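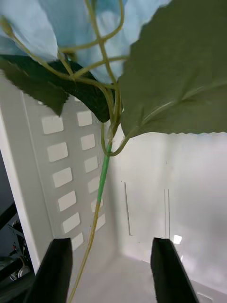
So the schedule for the second half is out, and I have already read it more times than I've read some books. Marken gets Tikbridge at home for a three-game set right after the break, and then we go on the road to Orkinberg, where we never win anything. I mean it, never. I've been going to games since I was a kid and I could count the good nights in Orkinberg on my fingers and still have enough left over to hold a hot dog.

But first, Tikbridge! I have been looking forward to this one since April, when they came in and took 2 of three from us on two bloop singles and a balk. A balk! I was still mad about it at breakfast the next day (my wife asked me to please eat my eggs and stop explaining the rule).
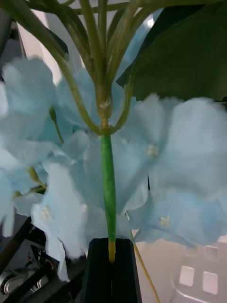 Blue hydrangea head, thick green stem, little cream centers. Marken blue, or close enough.

The big question is the bullpen. Our starters have been fine, better than fine if you ask me, but every time the phone rings out there in the sixth I get a stomach ache. We've got one lefty I trust and he's pitched in what feels like every game this month. I'd love to see the kid they called up get a clean inning somewhere, no runners on, bottom of the order, just let him throw. He has that big slow curve that starts at your head and ends up at your shoes.

The crowd on opening night was 3,608, and by that rainy getaway game against Makowska we were down to 1,561, and I was one of them, wet socks and all. I like a small crowd, to tell you the truth. You can hear the third base coach yelling, and you can hear the guy behind you yelling at the third base coach.

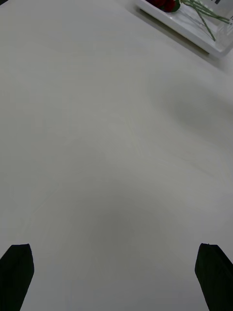

Anyway, Makowska. They're sitting over 2 games ahead of us and I keep telling people that's nothing with this much season left. They have to go through Tikbridge too, and their shortstop has been playing on a bad ankle. If we take the home series and just split in Orkinberg, I think we're looking right at them by the time it gets hot. Well, hotter.

My lineup, if anybody from the front office is reading: move the catcher up to fifth, leave the center fielder at leadoff no matter what his average says, and please stop bunting with one out. Please. I yelled this from section nine and it did no good, so I'm putting it on the internet.
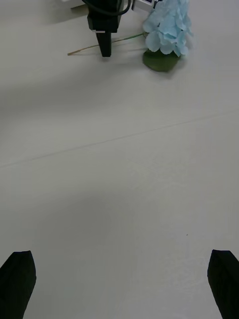 I'll be there for the first two games for sure, and maybe the third if I can get out of work early. Same seats, first base side, under the bit of roof that leaks. If you see a guy keeping score in pencil and muttering, come say hi! And if you've got a spare ticket for Orkinberg, drop me a comment, because apparently I haven't suffered enough in that ballpark yet.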